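Section 6: Setting Up Your First Paper Marbling Session

You've unpacked the Trodarent starter kit, you've read the safety page, and now comes the part we've been itching to get to! Marbling is floating paint on thickened water and lifting it off onto paper, and the first time a sheet peels away with a pattern on it you'll want to do six more before lunch. Most of what makes a session go well happens before any paint comes out, so give yourself an evening to prepare and a morning to play.

6.1 Mixing the size

The size is the thickened water that your paints float on. The kit uses carrageenan, a powder made from seaweed.

1. Fill a blender two-thirds full with room-temperature water. Distilled is best if your tap water is hard.
2. Start the blender on low and sprinkle in one level scoop of carrageenan a little at a time. Don't dump it in! It clumps, and the clumps are stubborn.
3. Blend for one full minute, then pour into a clean bucket.
4. Repeat with the second scoop.
5. Top up the bucket with plain water to the fill line and stir slowly with a long spoon.
6. Cover and leave it overnight at room temperature.

Note: Fresh size is full of tiny bubbles and looks milky. By morning it should be clearer, with the feel of thin buttermilk between your fingers. If it's still foamy, give it a few more hours.

Caution: Keep one blender for marbling only. Once it has been used for craft supplies, it doesn't go back to the kitchen.

6.2 Treating the paper with alum

Alum is what makes the paint grab the paper. Skip it and your lovely pattern will slide right off in the rinse.

1. Put on gloves and stir one packet of alum into warm water until it dissolves.
2. Let the solution cool.
3. Pencil a small X on the back of each sheet.
4. Sponge the alum over the front in straight, overlapping strokes, edge to edge. Missed spots show up later as pale patches.
5. Hang the sheets until they're just dry, then stack them under a flat board so they don't curl.

Use alumed paper within a day or two. It weakens if it sits for months, and an old sheet can turn brittle.

Caution: Alum stings in small cuts. Keep the gloves on, and rinse your sponge well when you finish.

6.3 Setting out the work area

Pick a table you can walk around, or at least reach from two sides. You want the tray in front of you, paints on your stronger side, and the rinse tub close enough that a dripping sheet doesn't have to travel.

1. Check that the table is level. Set the empty tray down, add a little water, and see whether it pools at one end. Fold some cardboard under the low side if it does.
2. Wipe the tray with plain water. No soap! The faintest trace of it will wreck the surface.
3. Pour in the size slowly, to a depth of an inch and a half.
4. Cut newspaper into strips as wide as your tray. You'll use one before every print.
5. Line up your paints in the order you plan to drop them.

A plain, pale tabletop is a joy for this. Spills show right away, and it's easier to judge your colors without a busy background.

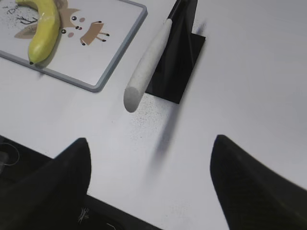
Peninah Rugemalira wrote in after the last edition that she'd been fighting a draft for weeks before she thought to close the heating vent over her table. Her paints kept drifting to the far corner, and she had blamed the size the whole time. She also suggests working early, when the house is still, and we've been passing that tip along ever since.

6.4 Testing your paints

1. Drag a newspaper strip across the size to clear the surface.
2. Let one drop of your first color fall from just above the surface. It should spread into a circle as wide as a jar lid.
3. If it sinks, stir a single drop of dispersant into the paint and try again.
4. If it races out and turns pale, you've added too much. Stir in more paint.
5. Test each color on top of the ones before it. Later colors usually need a touch more dispersant to push their way in.

Write down what you added! Your blue on a Wednesday in February won't behave like your blue in a July heat wave, and a page of notes saves a lot of guessing.

6.5 Pulling the first print

1. Skim the surface one more time.
2. Drop your colors, then draw a stylus back and forth through them in even lines.
3. Hold a sheet by opposite corners with the X facing you. Let the middle touch first and lower the corners in one smooth motion.
4. Wait until the whole sheet lies flat, then lift it by two corners.
5. Rinse gently under a slow pour of water and hang to dry.

Note: A white line through the pattern means you paused on the way down. A white circle is a trapped air bubble. Everybody gets both, and those sheets make gorgeous gift tags and bookmarks.

Leftover size keeps for a couple of days, covered, in a cool room. When it turns thin and watery, it's done. Refill packs of carrageenan are listed as part 505, alum as part 161, and the wide comb for the patterns in Section 7 as part 86.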